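Getting a dull patch out of a wooden table top?

Posted by Daranee Sangkhawat

We bought a secondhand dining table in October, reddish brown with lots of grain, and I love it to bits, but it's gone dull at the end where everyone eats. I've been wiping it down every evening with a damp cloth and a squirt of washing-up liquid, and I'm starting to wonder if that's made it worse. It feels a bit tacky as well, especially where the kids put their elbows! I don't know what finish is on it. The man who sold it to me said "polish", which could mean anything. Do I need to strip the lot, or is there something gentler to try first? I've got a tin of Stodari wax in the cupboard but I'm scared to open it.

Wiroj Srithong

Please don't strip it yet. Tacky usually means there's a build-up of old polish, soap and grease sitting on top of the finish, and you can often get that off without touching what's underneath. I had the same thing with my mum's sideboard and very nearly took a sander to it (glad I didn't).

Brush the crumbs off first, because grit under a cloth will scratch.
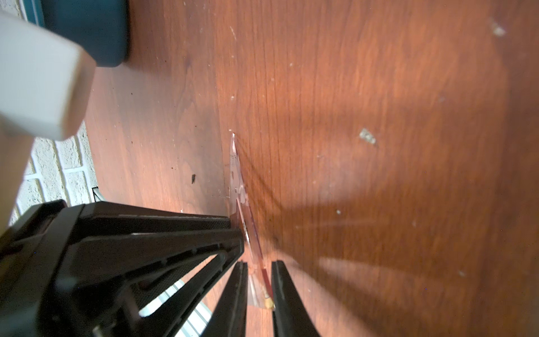
Reddish-brown wood with a slight sheen, and crumbs still to be brushed off.

Then put a little white spirit on a soft cotton rag and try it somewhere hidden, under the lip or on the inside of a leg. If the rag comes up brown and sticky but the wood still looks fine, carry on along the grain, a small bit at a time, with the windows open. Lay the rag out flat outdoors to dry afterwards, don't scrunch it up in the bin.

If it still looks flat the next day, use your wax, but very thinly. I put far too much on mine and spent 2 evenings buffing it back off. If there are rough spots you could go over them with 400 grit paper, very lightly, but I'd leave that until you know what the finish is.

Jenkins

just use olive oil, works on mine

Wiroj Srithong

I'd skip the olive oil, sorry Jenkins! It never really dries and she's already got a sticky table. Daranee, let us know how the hidden bit goes before you do the top.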